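# Chapter 4: Weeding, or How to Throw Away a Book

Every library is a finite building with an infinite appetite. Books come in by the cart, the carton and the grocery bag left on the step at night, and for a while the shelves absorb them. Then one spring a page tries to put a cookbook back where it belongs and can't, because the cookbooks on either side have closed ranks. At this point the library has two choices. It can raise money for a new wing, or it can weed.

Most libraries weed. Fewer of them like to say so.

Weeding is the regular removal of items from a collection. The professional literature also calls it deselection, a word that seems to have been chosen so that anyone overhearing it would lose interest. We will use the plain term. By the end of this chapter you should be able to write a weeding policy, apply it to a shelf, and explain it to a patron who has just found a 1974 guide to home wiring in the recycling bin and would like a word with you.

## 4.1 The Enon problem

Consider the town library at Enon, which we will return to throughout Part Two. Enon had 3586 adult nonfiction titles when Harriet Okafor took over as director, and shelves that had been full for longer than she had been a librarian. Her predecessor had never discarded anything. He regarded this as stewardship, and the town agreed with him, mostly because the town had not lately tried to borrow anything from the medical section.

Okafor pulled the circulation records and sorted them by last checkout. A large share of the collection had not left the building in 12 years. Among the stay-at-homes were a tax guide for a tax that had been repealed, a travel book to a country that had since become several, and three copies of a biography that had evidently been too many when there was one.

She began with health and law, where an out-of-date book can do real damage, and left poetry for last, where it generally can't. This order is a sound one, and we recommend it. A wrong dosage is a hazard. A wrong sonnet is a matter of taste.
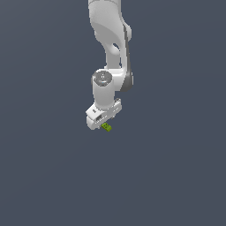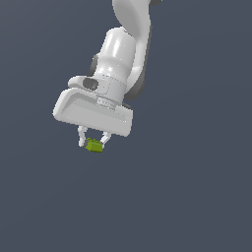

Kenji Esposito put the opposing case at the next public meeting, and put it well: a book that has waited 12 years for its reader might be borrowed tomorrow, he argued, and a library that keeps only what is popular has turned itself into a bookstore with worse coffee. He asked who had decided that the last checkout date was a measure of worth. He also asked what had happened to the railroad books.

Both questions deserve an answer. The second is easy (they were in the basement, being measured for shelving). The first will take up most of section 4.3.

## 4.2 What the numbers can and can't tell you

Circulation figures are seductive. They are cheap to collect, they sort neatly, and they give a nervous librarian something to hold during an argument. They also miss a good deal. They don't record the atlas that is read at the table every afternoon and never checked out. They don't know that the only history of the local mill, which circulates once in a blue moon, exists in no other library. And they cannot tell an unloved book from one that was shelved in the wrong place - a condition that looks identical in the report.

Okafor dealt with the first of these by asking patrons not to reshelve what they used, and scanning whatever was left on the tables at closing. The patrons, who had been told for decades to tidy up after themselves, took some persuading.

The Delacroix branch, which appears in Exercise 3, relied on its report alone. It discarded 100 titles in one April morning and spent the summer buying some of them back.

**Key terms for this chapter**

- *Weeding*: removing items from the collection under a written policy
- *In-house use*: use of an item without checkout
- *Last copy*: an item held by no other library in the lending network
- *Dead shelf*: a run of shelving with no recorded use in the review period

## 4.3 Deciding what a book is for

Before you remove anything, you need to know why it was bought.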